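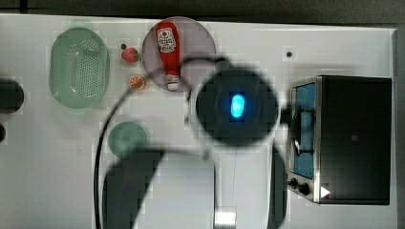
We booked the farmhouse at Brorau on the strength of one sentence: "close to the lake". Close turned out to be 20 minutes by car and 81 bends, a figure I can vouch for as the passenger in charge of not being sick.

Dagmar Polák, who owns the place, met us at the gate with the keys and a page of rules. The rules covered the hot water (have a shower or wash up, pick one), the neighbour's geese and the correct way to close a shutter. I failed shutters twice.

It has 2 bedrooms, walls as thick as a fridge and a terrace looking over the valley to Sarine. The pool is shared with the cottage next door. In March, Dagmar told us, you get it to yourself, and I can believe it – it was bracing enough in the middle of summer.

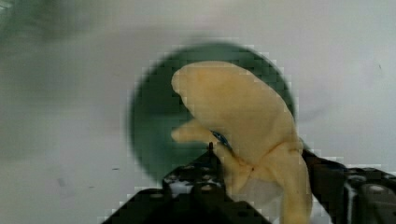 The nearest shop is in Zeman and shuts for lunch at a time known only to the woman who runs it. We got there twice to find the blind down, and ate a lot of crackers. The bakery is more reliable, and their plum cake cost less than the parking.

Would I go back? Yes, for a week, with a smaller car and 30 more books. My husband has already written to Dagmar about next year. She's replied with an updated page of rules.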